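Vundanham reopens shared kitchen with larger refrigerator

Thursday, January 30, 2025

The small kitchen on the second floor of the Vundanham building is open again after four days of work. The old under-counter cooler has been taken out and a full-height refrigerator put in its place, with a separate circuit run from the panel in the hallway.

The work was carried out by Zukar, the firm that maintains the building, at a cost of $2,203. That figure covers the refrigerator, the wiring and the removal of the cooler. The wooden floor was checked for level before delivery and did not need repair.

Shelf space is assigned by office. Valentini and Stostardale have the upper shelves, and the door racks are for general use. Food must be labeled with a name and a date – unlabeled items will be thrown out every Friday at 3 p.m. The thermostat has been set and should be left as it is. 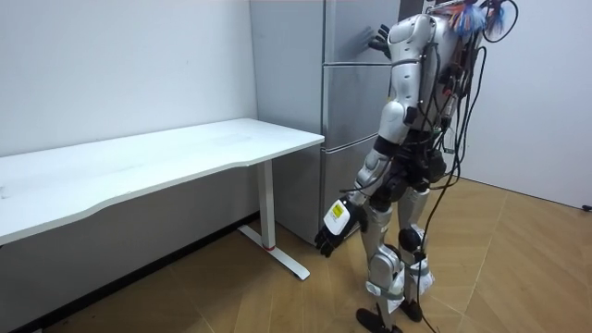 The gray refrigerator in the corner of the room, behind the long white desk.

A new microwave is planned for April and will use the existing outlet. Tenants who still have containers from the old cooler can pick them up at the front desk, room 50.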